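Stivon Benchtop Arm: Buying and Budgeting Questions

Tâm Hà answers the mail on purchasing. These are the questions that come in most, in no particular order of sanity.

Does 3,000 dollars get me a working arm?

It gets you an arm. A working arm also needs a gripper, a wrist camera, a power supply, a mounting plate and something heavy to bolt it to. Our Tikia bundle, with the gripper and the camera in the box, is the one that costs 3,000 dollars. The bare arm is 1,883, and a surprising number of people buy it and then write to ask what it's supposed to pick things up with.

What do people forget to budget for?

Time, mostly. After that: a second set of fingertips, cable ties, a decent lamp, and a computer that isn't already being used to do payroll. Put in a line for shipping too. The arm travels in a crate, and the crate has opinions about stairwells.

Set aside 20 percent of the hardware price for things you'll find out you need in the first month. If you don't spend it, write and tell us. We'd like to meet you.

Should I buy the arm before I know what it will do?

No. We say this as the people selling the arm. Pick one job, do it by hand for an afternoon, and write down every object you touched and where it ended up. If the list runs to several pages, pick a smaller job. Moving items from a table into a basket is a fine first job. Folding a fitted sheet is not, and most humans can't do it either.

Do I need a special table?

You need one that doesn't wobble. We've seen good results on workbenches, old dining tables and one retired door. What matters is that it's level, deep enough for the arm's reach, and not needed for lunch.

Do look at the surface under your own lights before you commit, though. A glossy top throws light straight back at a camera that's pointing down at it, and a strong wood grain gives your vision software a lot of lines to think about. A matte mat costs very little next to the arm. So does moving the lamp, which we suggest you try first.

One arm or two?

One. If you're asking, one. Two arms need more than twice the table, and they'll find each other sooner or later. Get the first one doing a full shift of something dull, then call us.

Can I lease?

Yes, through our Larkport office, with a minimum term of five months. Leasing makes sense for a trial or a single teaching term. Past that you're better off owning it. You'll want to drill holes in it eventually, and the lease is quite firm about holes.

Are the fingertips included?

One pair of standard black ones is. They wear, so treat spares as a running cost, the same way you treat printer ink, but with less resentment. Soft tips and narrow tips are sold separately. Buy the narrow ones only if you've already failed with the standard ones.

Is the wrist camera worth the extra money?

For picking and placing, yes. A camera on a stand across the room is good for seeing the whole table and bad for seeing the last inch, and the last inch is where you'll be spending your evenings. The wrist view gives you both fingers and whatever is between them. It also gives you a very honest report on your lighting.
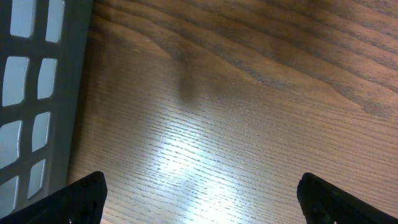 What sort of bins and baskets should I buy?

Cheap plastic ones, all the same model, and a few more than you think. Baskets with openings in the sides are fine. Measure the rim against the width of the open gripper and leave yourself some slack. If a basket slides when it gets nudged, stick it down. We sell a bracket for this called the Hồ clamp, and double-sided tape also works, which the person who designed the Hồ clamp would prefer we left out.

How long from delivery to doing something useful?

Plan on the first week going to setup and the second to discovering what you set up wrong. Orders placed in May tend to ship slower, as every school on our list is spending the end of its budget at once.

Who do I send the purchase order to?

Larkport handles all of them. Put the delivery address on it, and a phone number that somebody picks up before 4 p.m.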